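Blackout Curtains and Student Sleep: Final Report
Mio Tsuji and Sheyla Taipe
2018-10-22

Our question was simple: do students in Dollivbridge Hall sleep longer in a darker room? We picked it in June, when the sun was coming up at an hour neither of us had met before, and it seemed like a matter of some urgency.

We sent a survey to 900 residents and got 55 replies, several of them about the laundry room. From those we recruited the people who had answered the actual questions. Each one slept a week with the hall's standard curtains, which are beige and mostly decorative, and a week with black fabric taped over the window. Everyone kept a sleep diary.
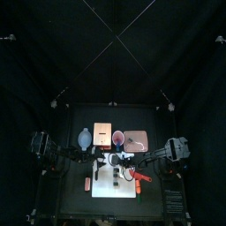
Darkness turned out to be harder to buy than we expected. The first fabric we tried looked black on the roll and gray against a streetlight. What we wanted was black on every side, walls and ceiling both, the way the enclosure around that square table has it, but a dorm room has a door, and the door has a gap, and the hallway light never goes off. We rolled up towels. Our advisor, Aicha Tazi, suggested eye masks, which would have been cheaper — she suggested this in week three.

Most people reported sleeping longer in the dark week. Two slept through a chemistry lab, which we have recorded as a positive result. The diaries are our weak point. Renji Mizuno filled in all of his on one Sunday, in one pen, and we left him out of the averages.

Next time we would borrow wrist trackers and use better tape. The paint damage is being discussed with the hall office.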